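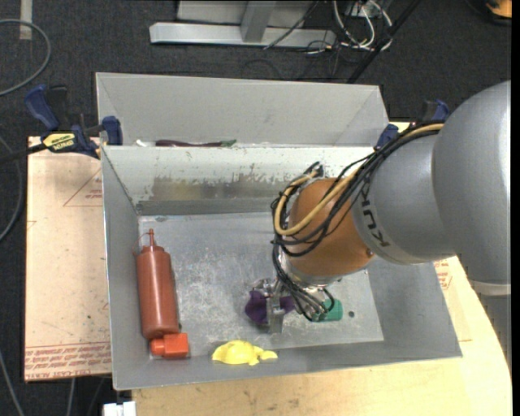 1/ Big bin sort-out this month! I'm going through everything that's ended up in the grey metal bins and I'm enjoying it far too much.

2/ Best thing so far is the reddish-brown squeeze bottle - pointy nozzle, ribbed shoulder, little looped strap. I want one for pancake batter!

3/ Also in there: something green that looks like a small cup, lying on its side, and a dark purple thing. I do love a bin with a bit of colour in it.

4/ The Cultow list of bits and bobs has over 200 lines now. Squeeze bottles get their own heading (I insisted).

5/ Metal bins beat my old cardboard boxes hands down, by the way. Wipe them out and carry on!

6/ Next up is the Joltau shelf, 5 boxes of it. Kettle's on - can't wait to get stuck in.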